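Section 3: Refrigerator and fruit storage

Read this section before loading the refrigerator. Most people read it afterwards, with a warm carton of milk in one hand.

3.1 Before first use

1. Stand the refrigerator upright for 3 hours before plugging it in. If it travelled on its side in the back of a ute, leave it overnight.
2. Peel off the protective film. All of it, including the strip along the seam you were planning to leave for later.
3. Wipe the outside with a damp cloth and mild detergent. Grey finishes forgive fingerprints better than white ones, up to a point.
4. Plug it in, close it, and leave it closed. Opening it to see whether it is cold yet is the chief reason it isn't. 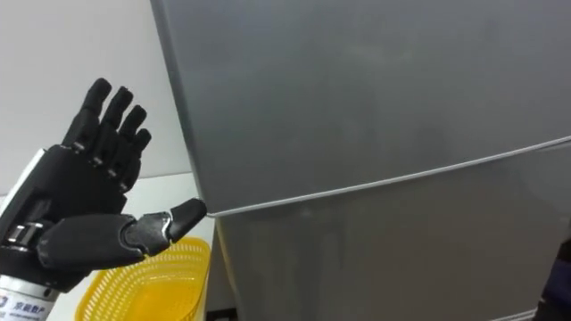

Refrigerator front, closed, with the door seam at thumb height.

CAUTION: Do not pull on a door by its rubber seal. The seal is there to keep the cold in and was never consulted about being a handle.

3.2 Setting up the fruit table

Fruit you mean to eat this week can live outside the refrigerator, where someone might notice it.

1. Set the table against a wall, out of direct sun and clear of the doors at full swing.
2. Wipe the top and dry it.
3. Put the basket near a front corner, within easy reach. Keep its whole base on the table.
4. Add the apples by hand, one at a time. Tipping them in from the bag is quicker and bruises every one of them.

NOTE: A basket with slotted sides lets air move around the fruit. It also lets crumbs out, so lift it when you wipe.
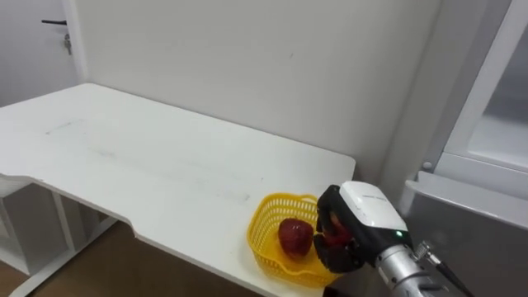
Do apples need to be washed before they go in the basket?
Leave them unwashed until you're ready to eat them. Damp skins spoil sooner, particularly where two apples touch.

3.3 Checking the door seal

Do this every 2 months, or whenever the milk starts expressing opinions.

1. Close the door on a strip of paper, leaving half of it sticking out.
2. Pull gently. The paper should resist.
3. Repeat along each edge, paying attention to the corners.
4. If the paper slides out freely, clean the seal with warm soapy water, dry it and try again.

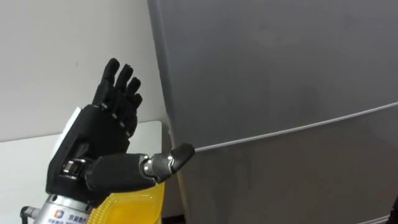
The horizontal seam on the refrigerator front.

3.4 Moving fruit to cold storage

1. Lift each apple out and check it for soft spots, underside included.
2. Eat the soft ones first, or stew them. Returning them to the basket and hoping is a popular method with poor results.
3. Put the sound ones in the crisper drawer, away from leafy greens.
4. Wash the empty basket and dry it before refilling.

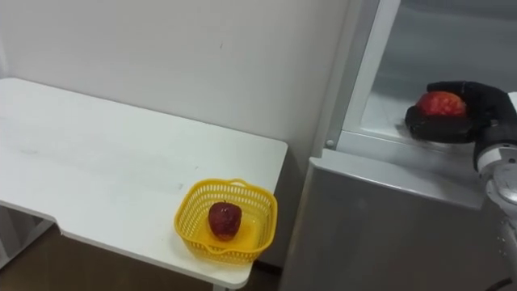
Two apples: one in the yellow basket, one lifted clear.

CAUTION: Keep the basket out of the dishwasher unless its label says otherwise. Warped baskets are not covered by the warranty.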